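October, folding notes, bedroom side, 2:30 pm

Second go at the flat fold versus the file fold. Margit Eklund still says the file fold (standing up in the drawer, spine to the ceiling) gives you more room. I still don't believe it. Last time she measured her own drawer after a clear-out, and of course there was more room, she'd given half of it away.

So the rules for this round, agreed with Ánh before starting: same clothes both ways, nothing thrown out, no tissue, no drawer dividers. The Hosano folding board stays in its box. I tried it in the spring and it makes lovely T-shirts and hopeless everything else.

Total for the load is 104 pieces with socks counted as pairs. The first count came to 112, and that was me counting some socks singly and some not. Recounted with Yaneth reading the list back. 104 stands, please don't use the other number.

Working on the bed again, on the bamboo mat. The table would be better for the back but there isn't enough of it. The mat grips cotton a little, so a folded stack stays where you put it. Slippery track pants are another matter and I can't say the mat does anything for them.
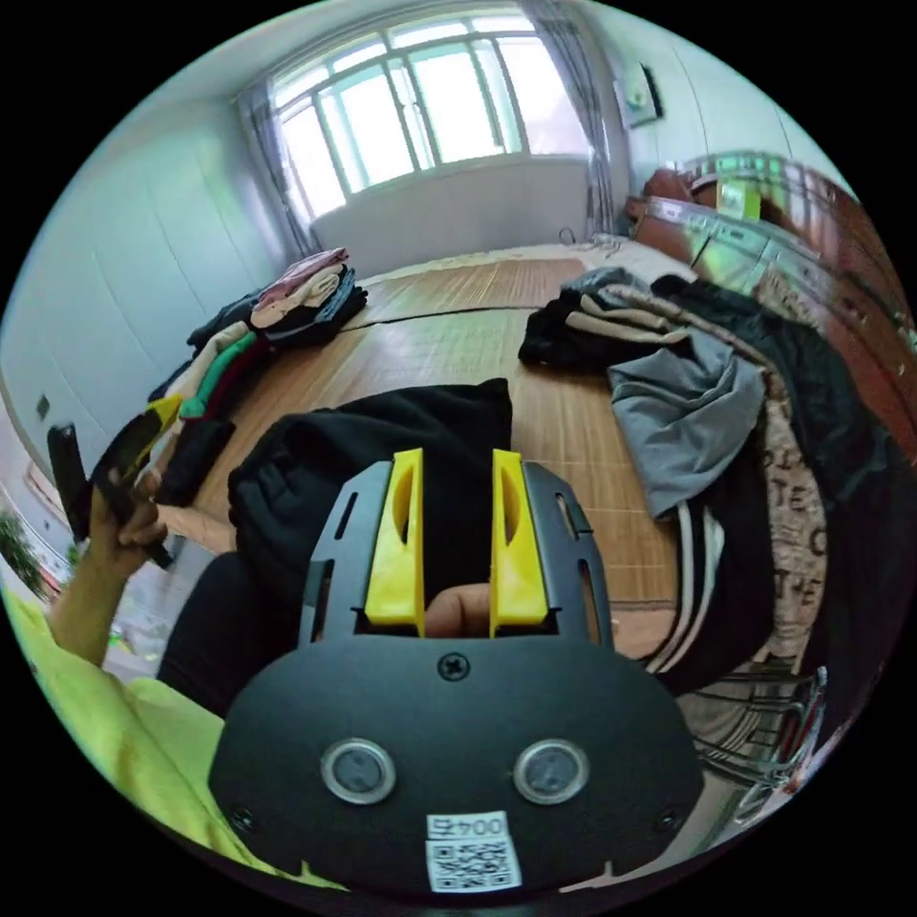
Folded stacks to the left, heap still to do on the right. Daylight from the window, no lamp.

Sweatshirts are where the file fold falls down, in my opinion. Qiuyue's method is sleeves across the back, thirds lengthwise, then thirds again, and it does stand up if you let go of it carefully. Put it next to two others and pull the middle one out, and the neighbors slump into the gap. She says the drawer was too empty. Maybe. But a method that only works in a full drawer isn't saving me space, it's asking me to buy more sweatshirts.

Thin things did better than I expected. T-shirts, the long-sleeved tops, anything with a print on the front: you can read down the row and take the one you want. I'll give Margit that.

Track pants: tried halves, then thirds, then rolled. Rolled was worst. The Gemidura leaflet swears by rolling and shows it with what I suspect is a brand new pair, ironed.

Drawer test, same drawer for both. Flat fold: everything on the sweatshirt list went in and the drawer shut. File fold: everything went in and the drawer shut – with a push. Hjørdis calls that a tie. I call it a push.

Not done yet:
– repeat with the drawer full, to be fair to Qiuyue
– weigh the load, so we can compare with Ánh's
– ask Margit what depth her drawer is, she has told me two different things
– try the heavy sweatshirts on a shelf, flat, and leave the drawer out of it

Stopped at 4. Clothes went back flat for now, mostly because that's how I fold when I'm tired.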